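Drinking water

Drinking water is water that people can safely drink or use to prepare food. It is the most widely shared drink on Earth, the base of nearly every other one, and a subject with a surprisingly rich history for something so plain! Every settled place has had to find it, carry it, store it and keep it clean, and the ways people have done so have shaped streets, buildings, laws and table manners.

Water reaches the drinker by many routes: from a spring or well, from a public main, from a tank filled by rain, or from a sealed bottle.
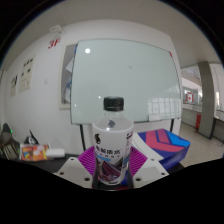 Hurerura Open Reference, Food and Drink Department

Sources

Most drinking water begins as rain or snow. Some of it runs over the land into rivers and lakes, and is called surface water. The rest sinks through soil and rock and becomes groundwater, which may stay below for a few days or for thousands of years before it comes up again. Groundwater is often clearer, as the ground acts as a slow and very thorough filter, but it also picks up minerals on the way. Calcium and magnesium are the best known of these. Water with plenty of them is called hard, and water with little is called soft.

Hardness is a lovely example of geology showing up in the kitchen. Chalk and limestone country gives hard water, which leaves scale in kettles and makes soap slow to lather. Granite country gives soft water. The old spa town of Sendby has both, with a hard spring on the chalk side of the valley and a soft one on the other, and local bakers long argued over which made the better loaf.

Treatment

Surface water normally needs more treatment than groundwater. At a typical works, a substance is added that makes fine particles clump together and sink. The water is then passed through beds of sand or other filters and disinfected, most often with chlorine, ozone or ultraviolet light. A little chlorine is usually left in so that the water stays safe in the pipes.

The Uveck works, which serves the hill district above Nieto, still uses slow sand filters. A living film forms on top of the sand and does much of the cleaning by itself, with tiny organisms feeding on what the water brings in. It is a wonderfully simple method, though it takes up a lot of land. The beds at Uveck are scraped by turns, beginning each March.

Taste

Pure water is often said to have no taste, yet most people can tell one water from another when they try them side by side. Minerals account for much of the difference. Bicarbonate can give a smooth feel, sulphate a slight bitterness, and sodium a faint saltiness. Dissolved gases matter too, and water that has been boiled and left to cool often seems flat. Temperature changes everything again: cold dulls both good and bad flavours.

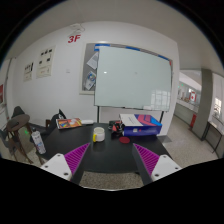 The effect is stronger still in tea and coffee. Hard water can leave a thin film on black tea and mute its brighter notes, while very soft water may make coffee taste sharp. Tea merchants in some countries have long blended their leaves to suit the water of a district, so the same name on the packet could hold a different mixture from one town to the next.

Storage

Water keeps well if it is clean to begin with and the container is closed. Clay jars were used across much of the world, and unglazed ones have a clever advantage: a little water seeps through the wall and evaporates, cooling what is left inside. Glass, metal and plastic have replaced clay in many homes, but the porous jar is still in daily use in hot, dry regions.

Stored water should be kept away from strong sunlight and from anything with a powerful smell. Open containers need covering, and rain tanks should have a screen over the inlet to keep out leaves and insects.

See also: Aquifer; Hard water; Mineral water; Slow sand filter; Well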